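Kirnumden Exchange Programme

The Kirnumden Exchange Programme is a one-semester study exchange for undergraduate students, administered from Kirnumden College. It was established in 2000 under the direction of Remo Parisi, then head of modern languages, and places students with partner colleges in Zuccaro and Drasent.

Organization
The programme is overseen by an academic board, chaired by Nasrin Babaei. Each partner college appoints a coordinator, who approves study plans and arranges the transfer of credits. Coordinators meet each November to set the number of places for the following year.

Admission
Applicants must have completed one full year of study and hold a passing grade in the language of the host college. Up to 360 students are admitted annually. Those who withdraw before departure may defer their place once. Tuition is paid to the home college, while travel and housing costs are met by the student. A bursary named for Concetta Cocco, a former lecturer, is awarded to nine students each year.

Student life
Visiting students are matched with a local student for the first weeks of the semester. Conversation evenings, a choir and a shared dinner are held during term. Attendance is voluntary and carries no credit.

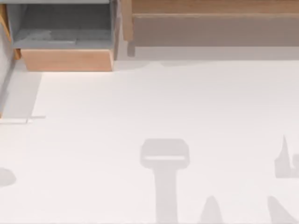
Housing for visiting students is provided at Sovireo Hall, a residence a short walk from the main campus. Rooms are furnished and are assigned by the housing office before arrival. Furnishings are plain in style, with a broad white tabletop and an open grey bin with a light wooden front panel. Bedding is not supplied. Students who prefer private lodging must notify the office in writing before the start of the semester.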